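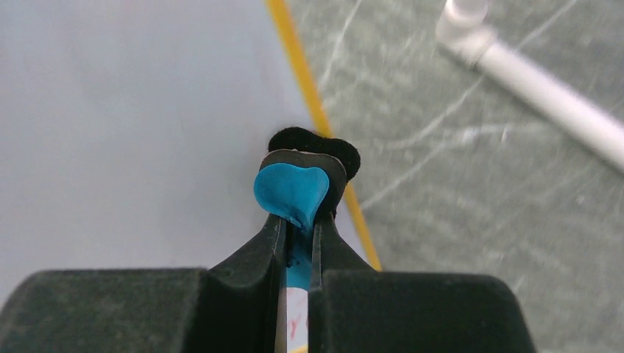
ドラホミーラ・ヴァーヴラからは、前回の報告を読んで「直ったと書いてあるが、何をもって直ったと言っているのか」と返ってきた。もっともな指摘なので、今回はそこから書く。

把持セルの整備、進捗報告(3/19/19)
提出先:Wolstead 設備助成担当

前回「グリッパの閉じ不良は解消」と書いたのは早すぎた。訂正する。指の清掃と原点の取り直しのあと、その日の試験把持が通っただけで、翌週には同じ警告がまた出ている。警告の履歴は122件残っていた。大半は閉じ位置の偏差で、残りは通信の瞬断である。瞬断のほうは手首のコネクタを差し直してから出ていないが、これも「解消」とは書かないでおく。

現在の手順は次のとおり。朝の立ち上げで原点復帰、空の状態で全開と全閉、そのあと柔らかい試験片をつまんで保持を見る。硬い試験片だけで調整していた頃は数字がきれいに揃い、現場に戻すと滑った。柔らかいものは指先で形が変わるため、閉じ位置の値だけを見ていても掴めているかどうか判断できない。手首カメラの画像を毎回残し、指先の当たり方を目で確かめることにした。手間は増えた。

把持力の設定は供給元 Desteck の推奨値に戻してある。先方の説明では、偏差は指の取付ねじの緩みで説明がつくという。増し締めは済ませた。ただ、増し締め後も左右の指の戻りに差が残っており、ねじだけが原因だとは考えにくい。リンク部の摩耗を疑っているが、分解していないので推測の域を出ない。先方には分解点検の見積りを求め、返事を待っているところである。

ダリナ・ボイコが自動校正スクリプトの導入を提案している。校正の時間は縮まるだろう。しかし機械側のがたが残ったまま校正だけ自動にすると、ずれを毎朝きれいに隠すことになりかねない。ボイコとはこの点で意見が合っていない。折衷案として、スクリプトは補正値を記録するだけにとどめ、適用は手動で行う形で試している。補正値が日ごとに一方向へ動くようなら、摩耗の裏づけになると思う。

費用について。今期の支出は1,525ユーロで、内訳は交換用の指先パッド、ケーブル一式、トルクドライバーの校正料。パッドは17組を購入した。以前のパッドがどの時点で寿命だったのか記録がなく、交換間隔の根拠を持っていない。今回から交換日と把持回数を台帳に付けている。間隔の案を出せるのは早くて6月になる。

Skenau の第二セルへの展開は、申請書では今期の予定だった。延期をお願いしたい。一台目の不具合の原因が分からないうちに同じ構成をもう一台組めば、同じ不具合が二つになる恐れがある。延期に伴う追加費用は今のところ見込んでいないが、分解点検の見積り次第では部品費の組み替えを相談することになる。

次回報告までに行うこと:
・指のリンク部の分解点検(見積りが承認範囲に収まった場合)
・補正値の記録を継続し、グラフにして添付
・非常停止後の復帰手順の書き直し。現行版は原点復帰の順番が実機と合っていない

再発なしと書ける状態になったら、その期間と試験把持の回数を添えて報告する。

お問い合わせ:Thân 設備保全室 | © 2019 Thân | ページの先頭へ戻る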